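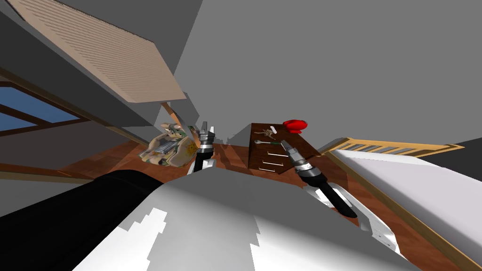 Bedroom, head camera. Left gripper beside the backpack, right one near the nightstand.

Berngate bedroom set, README

Hi! I'm Delia Zamfir and I put this set together to settle an argument with Haoran Kang over which camera is more use for grasping: the one on the head, or the one down at the gripper. We still argue, but now we have data (and so do you).

What's in it

1,130 simulated episodes, all in the Berngate bedroom. Every episode has both views plus joint positions and gripper opening for the two arms. I kept 200 episodes out for testing, and they sit in their own folder. Please don't train on them! Zihan Xie did by mistake in April and we lost a good while being thrilled about nothing.

The room has a nightstand with small stuff on top (keys, a spoon, a green-handled tool, a red mitten or glove sort of thing), a bed, and a camouflage backpack on the floor. The spoon is my favorite test because it's so flat. The keys are just mean.

The two views

The head camera is great for working out where the arms are in the room. It also sees a lot of the robot's own body, and it tilts hard, so if your model expects level floors you'll want to rotate first. I left the tilt alone in the files.

The gripper camera is the close-up one. You get the fingers and whatever is between them, and not much help with where you are.

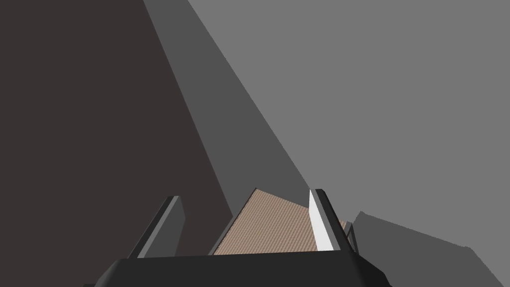 Gripper camera: tan block between the fingers, pale pad on the right one.

My take so far: head view for the reach, gripper view for the last bit. Haoran wants gripper view for everything and has a Wuvix controller branch to prove it. Try both and tell me!

Known problems

Shading on the white body shell breaks up into jagged patches. I haven't fixed it.
In 2 episodes the gripper opening log stops early. They're listed in skip.txt.
Plain gray walls give feature matching very little to hold on to, especially up close.

Last updated August 27, 2025. Questions go to me or Xiaoyan Cai, who looks after the loader.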